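I have been waiting since May to write this post and now I don't know where to start, so I'll start with the radio. Every summer my aunt Sarmīte used to have a ball game on in the kitchen, always too quiet to follow properly, and I spent most of my childhood thinking baseball on the radio was the sound old people made when they were cooking. Well, I'm 40 now and I get it. I get it so much that I listened to 6 games last week and burned a pot of rice during 2 of them.

What I love is how much room there is. A guy steps out of the box to fix his gloves and the announcer tells you about a sandwich he had on the road, or the wind, or a catcher he used to watch when he was a kid, and then there's a pitch, and you've lost nothing! On TV I get bored in those gaps and pick up my phone. On the radio the gaps are the best part. You can hear somebody selling peanuts three sections over. You can hear the crowd work out that a fly ball is going to be deep before the announcer gets the words out -- that half second of rising noise gets me every single time.

I should say I'm a Mets person, which I inherited along with the kitchen table. My friend Merike Vasiliauskas has no team at all and will listen to anybody, West Coast games especially, because they start when she's getting ready for bed. She got me into keeping score while I listen. I was terrible at it. I still write the shortstop down as a 5 when I'm tired, and I have a whole page from a rain delay that is just a drawing of a duck. But when you have to write down every out you really do hear the game differently, and I can now tell you what happened in the fourth inning of a game that didn't matter to anyone.

The best place to listen is the car. My old Honda has one good speaker, on the passenger side, and I will happily sit in the driveway with the groceries melting until the inning is over.

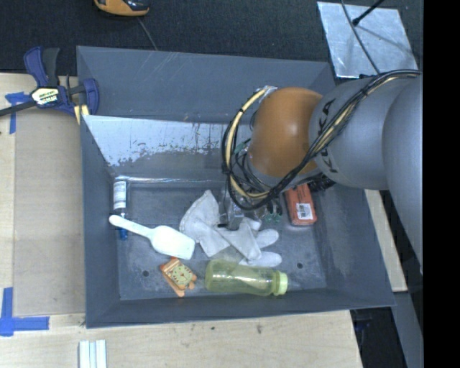 KUKA arm over a big gray bin.

Next on my list is a minor league night game with the earpiece in, so I can watch and listen at the same time. Merike says the broadcast runs a few seconds behind the field and it'll drive me nuts. I'm doing it anyway! If you have a favorite announcer, any team, any league, please leave me a name in the comments. I've got a lot of dishes to wash between now and the playoffs.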